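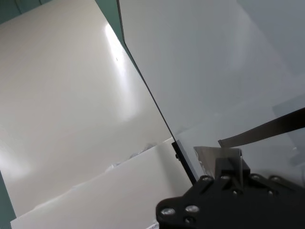 Smooth panels in cream-white and pale bluish-gray.

Pliststead print center sets new rules for clear sheets and brochures

September | By Skotari Trade Desk
51 shares | 11 comments

The Pliststead print center has changed how brochures and clear plastic sheets are laid out before packing. The new procedure, written by the finishing supplier Widuvura, took effect at the start of the month and applies to all short runs of up to 610 pieces.

Under the old procedure, printed items and clear sheets shared one stack and were separated at the packing stage. They are now kept apart until the final step. Printed items go on a flat white table, face up, and are checked for bent corners and edge wear. Clear sheets are checked separately against a pale surface for scratches, dust and uneven cuts.

The layout step also changes. A sheet with a thick black border can be placed under the brochure as a visual guide. If the strip of white inside the border is wider at one end than the other, the brochure is out of square and is moved before it goes any further. The border has no other function and is not packed with the order.

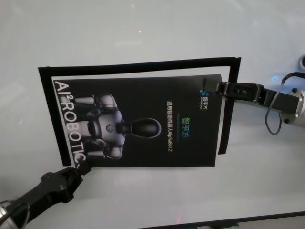
Does a brochure have to be perfectly centered on the bordered sheet?

Centering is not required. The brochure only has to lie parallel to the border before it is passed on to packing, and an offset to one side is accepted.

Dark covers get a separate line in the procedure. Solid black backgrounds show fingerprints and fine scratches more readily than light ones, so these pieces are to be handled at the corners and stacked no more than 19 high. Interleaving paper is optional for matte stock and required for gloss.

For clear sheets, the main change concerns cleaning. Glossy surfaces near the work area are to be wiped at the start of each shift with a dry lint-free cloth. Sprays are no longer allowed within reach of open stock. Widuvura's notes say small specks on a glossy surface are easily mistaken for flaws in the plastic, and ask staff to shift the sheet slightly before rejecting it. A mark that moves with the sheet counts as a defect. A mark that stays put is logged as a cleaning item.

Sheets with a rough cut edge are set aside for trimming. The trimmed size must still cover the printed piece on all four sides.

The Han Street site, which handles larger runs, keeps the old procedure for now. Its packing tables are due to be replaced first, and the center has not given a date for that work.
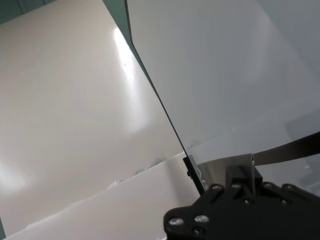 Clear plastic sheet with a straight edge, next to a glossy white curved surface.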